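Search this site
Enter a word or phrase
Search

Turntable (microwave oven)

8 min read

The turntable is the round plate that goes round and round in the bottom of a microwave oven while your soup heats up. I've been meaning to write a proper entry on it for ages, as it gets one grudging line under "Microwave oven" and I think it deserves a page of its own (I would say that, I've owned far too many of them).

What it does

Microwaves bounce about inside a metal box, and where they cross each other they make a pattern of strong and weak patches. Leave a dish still and you get a scalding corner next to a stone-cold middle. The turntable carries the food through the patches so that everything gets a fair share. It doesn't do a perfect job! The very centre of the plate barely moves at all, so a small pot of something does better out near the rim, and I still stir mine halfway.

You can see the pattern for yourself with a bar of chocolate. Take the plate and the roller ring out, put the bar on an upturned dish that covers the drive peg without touching it, and run the oven for a short burst. The melted spots tend to sit a little over six centimetres apart, that being half the length of the wave, and then of course you have to eat the evidence.

Parts

Most turntables are glass, though ceramic ones turn up too. Underneath there's usually a ring with little wheels, called the roller ring or roller guide, and in the middle a peg called the coupler, which is turned by a small motor under the floor of the oven. The motor is a slow and simple thing, and on many models it picks its direction more or less at random each time it starts. I used to think mine was faulty because it went left one day and right the next. It wasn't.

The plate normally has a raised rim, partly to catch spills and partly to stop a mug sliding off.
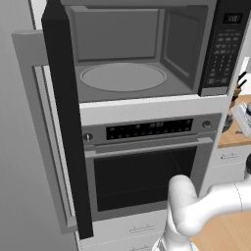
A built-in microwave above a wall oven, door open, with the turntable plate on the cavity floor.

Built-in and freestanding ovens

The plate works the same way in both sorts. What changes is how you get at it. With a built-in model set high in a wall unit, lifting the plate out for washing means reaching up and forward with a heavy disc of glass, and I'd take any crumbs out with a cloth first. A freestanding one on the worktop is far easier, but people do tend to push it right up against the wall, and then the vents can't breathe.

Sizes and spares

Plates are sold by their width across and by the shape of the moulding underneath, where the coupler fits. Get the width right and the moulding wrong and it'll wobble or just sit there sulking. Measure the old one, or what's left of it, rim to rim. My own kitchen has had a Cumell and then a Sistex, and the plates looked like twins until I turned them over: the Cumell had a three-lobed socket and the Sistex had three separate bumps. I tried swapping them anyway (it made a dreadful grinding noise).

Ovens without one

Plenty of ovens have no turntable at all. These are known as flatbed microwaves, and they use a spinning metal stirrer, hidden behind a panel, to shift the waves about while the food stays put. They're lovely to wipe clean and they'll take a square dish, the bane of my life with a round plate. My current one, a Yoon, has a switch to stop the plate for big dishes, a sort of halfway house, and I use it every December for the red cabbage.

Care

Let hot glass cool before you wash it, as a sudden change can crack it. The roller ring wants washing too, and so does the track it runs in, where dried-on porridge is the usual cause of a juddering plate. Don't run the oven with the plate missing unless the instructions allow for it, and don't use a chipped or cracked one.

See also: Flatbed microwave; Roller ring; Lazy Susan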